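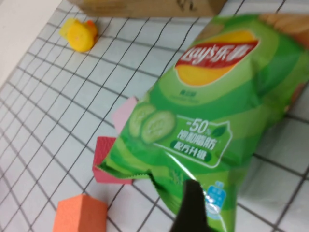 What makes a lipstick last through dinner?

A thin first coat, blotted well, with a second one pressed on top using a fingertip.

That was how my chat with Védís Ladefoged began, and I'd already learned something, having spent years slapping on three coats and hoping for the best! Védís mixes the colours for Brimia, the little lip label I've been banging on about since December, and she very kindly gave me a good chunk of her afternoon (and a peek at the new shades, squeal).

She started out behind a makeup counter, where she says she got sick of watching people buy colours they were never going to wear. "They'd pick the one that looked beautiful in the tube," she told me. "Then they'd come back and say it made their teeth yellow. I started putting it straight on their lips, no mucking around with the back of the hand."

The new range is called Flimel and there are 5 shades, all satin. My favourite is Ravn, a deep blackened plum that looks terrifying in the bullet and goes on like a berry stain. I asked if it was a pain to get right and she groaned. "Batch 57. I kept every single one before it, they're in a drawer at home. Most of them look like gravy."

She works with Arnar Laxdal, who handles the waxes and the boring bits (her words, sorry Arnar). The two of them argued for weeks over the scent. He wanted none at all, she wanted vanilla, and they've ended up with a very faint fig that I can only smell if I stick my nose right in.

The first run is only around 2000 tubes, so I asked what happens if they sell out. "Then we make more, slowly," she said. "I'm not rushing the plum again."

I had to ask about liner too, because I'm hopeless with it. Védís hardly bothers. "I use a bit of concealer on a flat brush, after the lipstick. It's much easier to tidy an edge than to draw one." I tried it that night with Ravn and my wobbly left corner looked halfway respectable, so I'm sold.

She's working on a clear balm next, to go underneath, and wouldn't tell me a thing about it except that it comes in a pot. I'll keep nagging her!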